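The hydrangea ledger
2022-11-22

I have now killed the hydrangeas for a third time, and I would like it noted that I followed the instructions on the label. Part shade, moist soil, shelter from the afternoon sun. The people who write plant labels have clearly never stood on the western side of a weatherboard house in Plisstead in January with the wind coming off the paddocks like somebody has opened an oven to check on a roast.

The first lot went in the year we moved here. I bought them from Grelard, the nursery out past the tip, from a man called Lambros Sotiropoulos who looked at my hands, then at my shoes, and asked whether I'd considered a succulent. I had not. My grandmother had hydrangeas along her driveway in Melbourne, blue ones the size of soccer balls, and as far as I could tell she looked after them by emptying the teapot over the fence. I assumed it ran in the family.

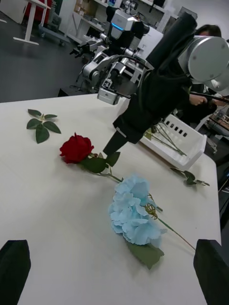
The teapot, I have since been told, had very little to do with it. Blue comes down to acid soil and the plant being able to get at the aluminium in it. Ours is the other kind of soil, so the first lot came up a sort of undecided mauve, flowered once, and fainted. I say fainted because that's what it looks like. A thirsty hydrangea goes down with the back of its hand to its forehead, and you run out with the hose and it perks up by teatime, and you feel like a doctor. By the fourth or fifth swoon you start to suspect you're being managed.

I spent $360 on the second lot, including soil, mulch, a bag of blueing stuff and a roll of shadecloth that turned my side path into a budget bazaar. Markos from next door (Markos Andreadis, tomatoes, very good, never mentions it, just leaves them on the step in a manner that mentions it) came over to help me dig. We got down one shovel's depth and met clay. He said you could make a decent pot out of that. I said I was hoping to put a plant in it. He said well, you could put a plant in the pot.

So the third lot went in pots. Everyone tells you pots give you control, and they do, if what you want to control is exactly how fast something dries out. I put in a rainwater tank, 300 litres, second-hand, off a bloke who was moving to the coast. It filled in one storm and emptied in a fortnight. I went away for four days over the long weekend and left Spyros in charge, and he watered the lemon tree. The lemon tree is doing beautifully.

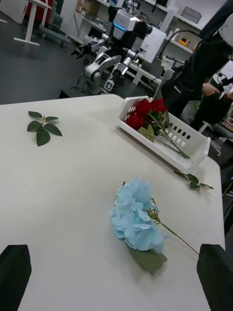

Polyxeni Petridis
Writer of this blog, reluctant gardener

I did try asking for help online. There's a forum where people post their soil readings, and I posted mine, all 817 words of it, with headings. I got one reply. It said "mulch". I had mulched. I had mulched the way some people pray.

What bothers me, I think, is how much of a garden is other people's memory. Nobody with our rainfall would choose a hydrangea cold. You choose it because there was a driveway once, and you were six, and the heads came up to your chin and had snails in them. Roses are the same. Half the front yards on our street have a red rose nobody in the house much likes, planted for a mother, pruned badly every winter out of duty. We had one at our last place. I never fed it and I cut it back with the kitchen scissors, and it flowered as if it had a point to prove.

Meanwhile the plants that want to live here are standing around being ignored. There's a saltbush at the end of the path that I didn't plant and have driven over twice. The correa is in flower for the honeyeaters and gets no thanks from me at all. Lambros has been hinting at this for years, to his credit, at considerable cost to his hydrangea sales.

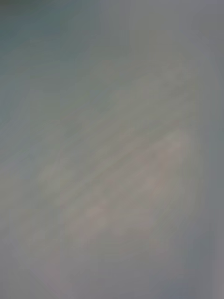 Pale beige, from very close.

My grandmother, in her last few years, moved into a unit with a balcony that got no light whatsoever. She had silk flowers on it. In pots, with real dirt. She dusted them on the first of the month and gave them, according to my mother, the odd cup of tea. I thought it was sad when I was twenty. I'm now of the view that she'd solved it.

Anyway, the pots are empty and stacked by the tank, and I'm going out to Grelard again once the heat settles, for correas. Possibly a grevillea. If Lambros has a hydrangea marked down at the counter I will be keeping my eyes on the EFTPOS machine.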